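Spending Plan for the Two-Gripper Table
Sumdale project report, term one, equipment section

So the money part! I got the budget because I was the only one who owned a spreadsheet with colors in it, and I ended up liking it way more than I expected. We had 2681 dollars for the whole setup, and the first version of my list went over before I'd even added cables.

The big question was whether to buy a pair of handheld grippers ready made or print the bodies ourselves and just order the pads, screws and cameras. Makari quoted us 1898 for the ready-made pair (shipping included, which I double-checked). Printing was cheaper on paper, but the shop printer was booked solid through the first month and I didn't want our schedule hanging on it. We went with Makari.

That left 783 for everything else. The cooking gear was easy: an induction cooktop, a steel tray with handles, small containers. Black curtain fabric ate more than I'd planned, and so did the clips, and yes, I let us spend a little on foam letters for the backdrop. Worth it!

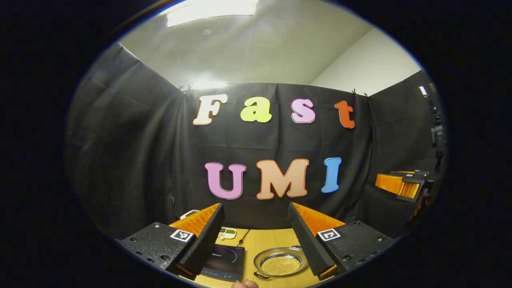 Yayra Agbenyega wrote in the margin of my draft that I'd budgeted for the grippers as if the pads would last forever, and asked where the spares were. Good catch, there weren't any. Soft pads are the part that gets squeezed all day, so I added a line for 27 replacements from Cuervo and moved the second tripod to next term to pay for it.

A few things I'd do differently. I'd ask for quotes in July, before everyone else is ordering. I'd put storage on the list from the start, too (two drives from Dosenmont went in at the last minute and nearly sank me). And I'd keep one shared list, because Kwesi Acheampong and I both ordered marker stickers and now we have plenty.

Still open: a spare cooktop, and whether the tripod comes out of our money or the lab's.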